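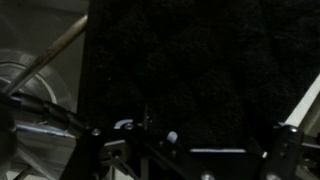 Slide 1. Black felt, up close.

Speaker notes, Geraghty Hall, May 2023
Talk: "Where the Pans Go"

Wait for the coats to come off. Leave the felt up and let them wonder.

Open with the felt. I want them thinking about surfaces before they think about cooking. A dark fuzzy surface keeps every crumb it ever meets. A nonstick pan is supposed to keep nothing, and we repay it by stacking it under a cast-iron skillet. Pause here. Somebody will look guilty.

Then the confession. I own 12 pans and cook in two. The other ten live in a low cupboard and come out all at once, when I want the colander. I counted them for this talk and it took most of a morning, partly because of the lids.

Main point, say it slowly: the stovetop is a shelf. We all pretend it is for cooking. At the Wavevham kitchen evenings I asked people where their frying pan was at that moment, and nearly 60 of them said "on the stove." They said it like people admitting to a parking ticket.

Next slide. Gas stove, frying pan on the front grate, saucepan at the back with something black and cloth-like stuffed in it. Say that a saucepan is also a drawer, if you let it be. Mitts, dish towels, the thing you were holding when the phone rang.

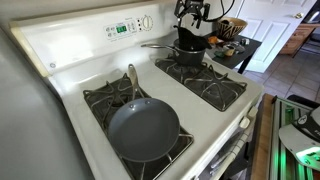

Bralano wrote in after the July talk to say that the cloth should go on a hook, always, and that anyone who keeps fabric near a burner deserves what they get. Read this out in full. Bralano is right about the fabric and I have been sulking for months.

Concede the point, then move on to handles. Handles point back or to the side, never out over the floor. Demonstrate with the prop pan. Do not swing the prop pan (see Fokance, front row, water glass).

Grates. Cast-iron prongs look sturdy and are, but a small pan can sit between them like a drunk on a bar stool. Set it down flat, let go, then check that it stays. Tall saucepans need this more than frying pans do. 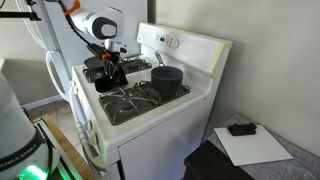 Same goes for lifting one out from a crowd. Move the neighbor first. If there are three pans up there and you want the one at the back, you are going to clip something, and it will be the good one.

Cost slide, if time. I spent 900 on a hanging rack and the ceiling work it needed. It holds baskets now. The pans are on the stove.

Questions. Someone will ask about dishwashers. Say no and point at the clock.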